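Give shoes a shelf, and leave the floor alone
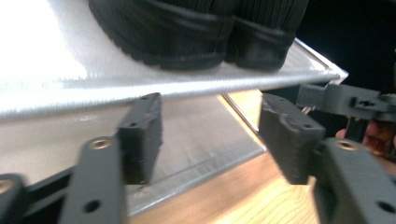 Filed under: Home and Hallway

The shoes by the front door cause more bother than anything else in a small home. They get kicked under the radiator, they trip people up, and one of each pair goes missing at ten to eight in the morning. Most advice on the subject says to own fewer of them or hide them all in a cupboard. I think both are wrong for most of us. Shoes that are worn every day should sit side by side on an open shelf, heels facing out, and the shelf should be a bit too small.

I lived for years with a cupboard. It was a Vernel, with tilting drawers, and it looked very neat in the shop. The drawers were made for flat shoes and a pair of thick-soled trainers had to be forced in. Within a month the trainers lived on the mat in front of the cupboard and the cupboard held shoes I wore to weddings. Friends with the same sort of cupboard have told me much the same story.

An open shelf works better because putting shoes on it takes one movement. You don't open anything. You bend down, put them on, and go into the kitchen. Children will do it if the shelf is low enough, and so will guests, who always look lost when faced with a closed door and a pair of shoes in their hand.

Heels out is a matter of taste, and I have argued about it. The case for toes out is that you can see which shoes are which. But with black shoes you can't tell much from the toe either, and the heel is the part you take hold of. A ribbed knit upper stretches if you drag the shoe about by its collar every day. Take it by the back of the sole and it comes off the shelf without fuss.

The surface matters more than people expect. Pale ones show grit, and I count that in their favour. On a dark shelf you can leave the dirt until October and then wonder why the hall smells of pavement. Anything silver or near white asks for a cloth every Saturday, which takes two minutes. Textured coverings hold on to dust along the front edge, so wipe along it and then under it.

Then there is size. My present shelf came from Garnen and is 57 cm wide. It takes two pairs comfortably, or three if they are pushed up. I was tempted by the longer one and I'm glad I measured the hall first. A long shelf fills up. Every pair in the house drifts down to it and you are back to a heap, only higher off the ground. With a short one, the walking boots have to go upstairs when the season ends.

I accept that this won't suit everybody. A family of five needs more room, and a dog that chews needs a door with a catch on it. Some people simply dislike seeing footwear when they come in. They could put the shelf behind the door, where it is only seen on the way out.

What I would not do is spend a lot. A plain shelf at knee height or below does the job, and the money is better kept for having the shoes resoled.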